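Posted in March by the desk-by-the-window blogger

I keep getting asked at family dinners what it's like "working with the robots," and I keep giving a rubbish answer, so I'm going to write it out properly and just send people the link.

Quick background if you're new. I do office services at Mimau, in the Farnthorpe building, and have for 6 years. Office services means desks, chairs, supplies, mail, the kitchen, lost chargers, and the person you come find when your drawer won't open. There used to be a lot of walking in it. I wore a step counter one week last fall and ended up deleting the app out of spite.

Then the company decided we'd be one of the sites to try out automation for the boring end of my job. Tidying desks between bookings, fetching and putting away small stuff, opening and closing drawers so the supplies get topped up. Our sister office in Skerneck got the software side first (the booking system, the ordering) and we got the part with legs. 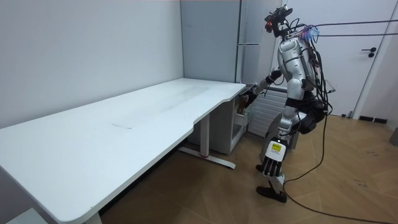

My own feelings about it have gone back and forth a lot. The first week I was snippy with everyone. I've trained new people before and I know how long it takes somebody to learn where we keep the good tape, and I didn't love the idea of teaching it all to a machine so I could be thanked for my time. But you try staying mad at something with a fluffy purple and blue pom-pom behind its head. People talk to it, too! They say excuse me when they go by. And I'll admit I've gotten protective of it, mostly about those cables, and I've become a terrible nag about anyone cutting across the parquet with a full coffee.

What has changed for me is where the day goes. I used to do the desk round at 7:30, by myself, with a cart, and I'd be finished before most people had their coats off. Now I spend that hour on the request list, and the list is longer than it's ever been. We closed 2,140 requests the year before and 2,924 last year. Some of that is the building filling back up. Some of it, I think, is that people can see me sitting still and feel like they can ask. I've had more actual conversations with the folks upstairs in a few months than in the years before it.

Not everybody's happy. There were 2 of us on the early shift and now there's one, and the other person moved over to reception. She says she likes it. I believe her most days. I miss having somebody to complain to about the label maker — the Ishida one, which jams if you look at it — and no amount of clever machinery fills that spot.

I also wish they'd asked us earlier. We had one meeting, with slides, and every slide had a line going up on it. The questions people really had were things like who do I tell if it puts my stuff in the wrong place, and will my hours change. Those got answered in the hallway weeks later, mostly by me, mostly guessing.

Anyway, I'm still here, still have the keys to the supply closet, and I have a standing desk request from the third floor that I should have answered yesterday.

Recent posts
Why I gave up on the shared fridge rota
Moving a whole department over a long weekend
The great chair swap, part two
What I keep in my desk drawer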